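Caja de ordenador

La caja de ordenador, también llamada torre, gabinete o chasis, es la estructura que aloja y protege los componentes internos de un ordenador de sobremesa. Su forma y sus dimensiones dependen en gran medida del factor de forma de la placa base.

Historia

Los primeros equipos personales solían emplear cajas horizontales, sobre las que se apoyaba el monitor. El formato vertical se extendió más tarde, al liberar espacio en la mesa – el equipo podía colocarse en el suelo – y facilitar la ampliación.

Materiales y estructura

El acero y el aluminio son los materiales más habituales, a menudo combinados con frontales de plástico. La placa base se fija mediante separadores metálicos que evitan el contacto eléctrico con el chasis. Las bahías admiten unidades de 3,5 y 2,5 pulgadas.

Acceso al interior

En la mayoría de los modelos se retira un panel lateral, sujeto con tornillos o pestañas. 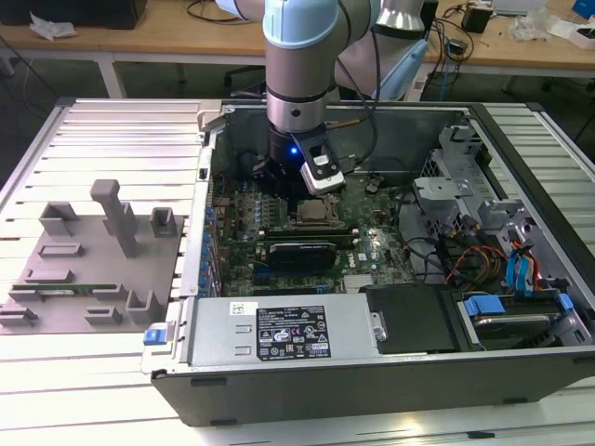

Torre abierta, tumbada de lado, con la placa base y la tarjeta gráfica a la vista.

Véase también

Placa base
Fuente de alimentación
Factor de forma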